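Call for participants: people who do laundry, sort clothes or tidy shelves

Can a machine fold your sweater yet? Help us to find out

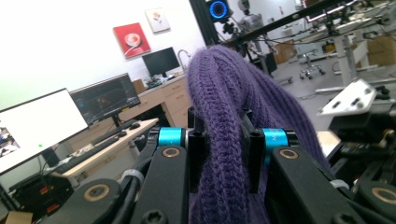
Purple knitwear in the hand-held gripper, Fovard workroom.

At Fovard we study one question which many people ask us at family dinners: when will a machine do the chores? Our short reply is that it can do a few of them, slowly, and with much help. A towel on a clean table is possible. A thick sweater taken from a full basket, with one sleeve inside out, is still very difficult. Knitted fabric stretches, it hangs down on both sides of the fingers, and it has a different shape every time it is picked up.

For the next part of our study, named Balano, we are looking for persons who do such work with their own hands, at home or in a job. You will do ordinary chores with a hand-held gripper, and we will record how you do them. The recordings will be used to teach robot arms and also to write an open report on which chores are ready for machines and which are not. We expect that the second list will be longer.

Who can take part

We look for adults of 18 years or older who do at least one of the following regularly:

- folding and putting away clothes at home, for one person or for a big family
- working in a laundry, a hotel linen room or a care home
- working in a clothing shop, in particular refolding and hanging after customers
- sorting donated clothes

You do not need any technical knowledge. We are especially glad to hear from people who think that they are slow or untidy folders, because in the first part of the study we had too many neat ones. Left-handed people are very welcome also.

You should be able to stand at a table for 20 minutes at a time. If you prefer to sit, please write this in your message and we will prepare a lower table. Please do not apply if you have at present pain in the hand or the wrist. The gripper must be squeezed many times, and after one hour you will feel it in the thumb.

What you will do

One session takes 2 hours with a break in the middle. First, Daranee Saengthong will show you the gripper and you can practice with it as long as you want. Then you will work through a set of tasks. Some are easy to explain: pick up a scarf and lay it flat, fold a sweater in your usual way, pair socks, put a shirt on a hanger. Some come from shops, for instance to take one item out of a pile and leave the others in order.

Each task is done first with bare hands and after that with the gripper. It has only two fingers, so you will notice quickly how much your other fingers were helping you! If a task is not possible with it, you say so and go to the next one. A task that was given up is also a useful result for us, and it does not change your payment.

At the end we sit down with you for a short talk. We would like to know which chore you would give to a machine tomorrow, and which one you would keep. In the first part of Balano several shop workers told us that they like to fold and would prefer a machine that carries boxes. We took this seriously and the box tasks are now included for those who want them.

What we record

The camera on the gripper records the fabric and the room behind it. There is no sound recording during the tasks. Your face is not needed, and if it comes into the picture it will be blurred before the material goes to anyone outside the team. The talk at the end is written down by hand. You can ask us to delete your recordings until the report is finished, and you do not have to give a reason.

The first part gave us 951 usable recordings. For this part we want to reach 4000, with much more knitwear, wool and heavy cotton than before. Thin T-shirts we have enough.

Payment and travel

You receive 400 for a full set of four sessions, paid by bank transfer after the last one. If you stop earlier, you are paid for the sessions you did. Public transport is paid back against the ticket. Please keep the ticket, a photo of it is also fine. Coffee, tea and fruit are in the kitchen corner.

Place and times

All sessions are in our workroom in the Ruggiero building, second floor, entrance from the courtyard. The elevator works, but the door must be pulled hard. Sessions start at 9:30, 13:00 and 16:00, and there is an evening start at 18:30 for people who work in the day. We begin in March and continue until all places are filled.

How to apply

Write a message to Theano Rallis through the contact form on the Fovard page, with the word Balano in the subject. Please tell us:

- your name and how we can reach you
- which kind of clothes work you do, and for how long
- which hand you use mostly
- which starting times are good for you

You do not need to send a résumé. We answer every message within two weeks. If you work for a laundry or a shop and want to come with several colleagues, please contact Tadhg Coughlan instead. He can arrange a group session, and he can also visit your workplace first.

Questions about privacy go to Busisiwe Du Plessis. Questions about the study itself, also critical ones about jobs and automation, go to Ermanno Lombardi, who leads Balano and will be glad to reply to you personally.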